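**Packing table check, gift boxes, Vedton room**
Date: 10/3/24
Checked by: Xinyi Xiong
Copy to: Ciarán Kavanagh, Dorothy Clegg

Please read the comments also, not only the marks. OK = good, FIX = must be repaired before next packing, ASK = I need an answer.

| Point | Mark | Comment |
|---|---|---|
| Walking way to the door is free | OK | Carton stack was moved after the September check. |
| Fire extinguisher can be reached | OK | Tag is still valid. |
| Knives closed when not in use | FIX | I found 2 open knives in the tape drawer. Remedios took them out the same hour. |
| Lamp over the table | ASK | It blinks when the fan starts. Is it the lamp or the socket? |
| Table does not move when pushed | OK | |
| Boxes clean before packing | FIX | See the comment under. |

The order from Enetti is 799 boxes, and the customer will open them as a present, so the outside is as important as the inside. I checked the table and the boxes together, because a dirty table makes dirty boxes.

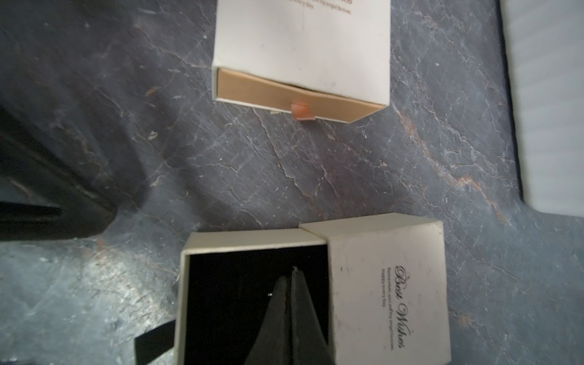 White cardboard takes every fingerprint, and this is my main remark for this check. We have the sleeve kind with the brown drawer, and the kind with a lid that folds open, and both must be looked at in good light. On the lid with "Best Wishes" there is a faint smudge and a few small dark marks, and the sleeve also has faint smudges and small specks. I don't know if they come from the hands, from the table or already from the supplier. Please wipe the marble-pattern top before each batch and let it dry fully. Boxes with marks go to the side shelf, do not try to rub them with a wet cloth.

**Inside of the boxes**

- [x] Black lining: brush only, no tape roller. The roller pulls the velvet.
- [x] Drawer opens with the pull tab and does not stick
- [ ] Pull tab glued well. Please pull once, softly. One tab came off in Crisóforo's hand.
- [ ] Lid text is read by a second person before closing

**To do**

1. Ciarán: answer about the lamp.
2. Remedios: new cotton gloves, size S is finished.
3. Crisóforo: put the knife holder back on the wall, left of the sink.
4. Dorothy: ask the supplier if they accept boxes with marks back.

I will check the table again after the FIX points are done.

X. Xiong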